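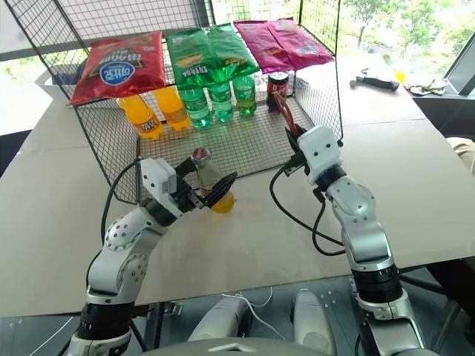
The Snack Shelf Will Not Save You

By Solomiia Vakulenko

April 7, 2024

Every spring somebody decides that the answer to a messy kitchen is more wire. This year's version is the two-level snack shelf, chips up top and soda underneath, put together from black grid panels and parked on a table where everyone can reach it. Grostia, a home store that used to sell mostly curtains, now lists 162 wire organizers. I have my doubts about at least 160 of them.

The selling point is that you can see what you have. Fine. I could see what I had when it was in a grocery bag.

Chips are the real trouble. A full bag is fat and slippery and has no interest in standing up, so it gets laid flat, and three of them across a small shelf start to overlap. Bottles behave better. Put them on the bottom, group them by color, and the row looks tidy until someone gets thirsty.

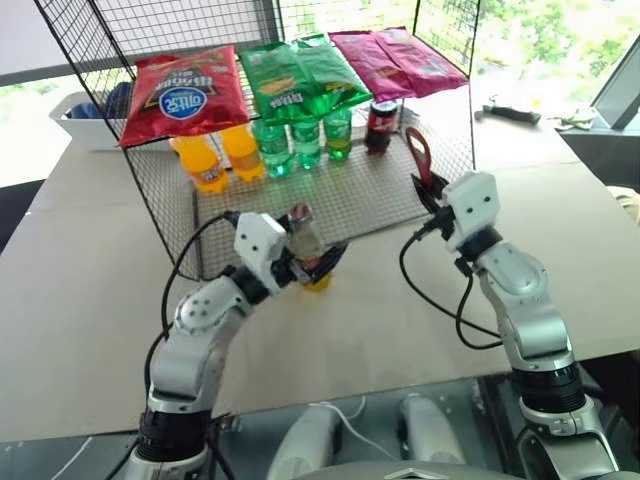 Chips lying flat on top, orange and green sodas lined up below, cola at the right end.

Zoriana Dmytriv, who organizes pantries for a living, told me her clients keep it up for nearly 19 days. "Then they put the mail on it," she said.

I asked what she uses at home. A cardboard box, on the floor by the fridge.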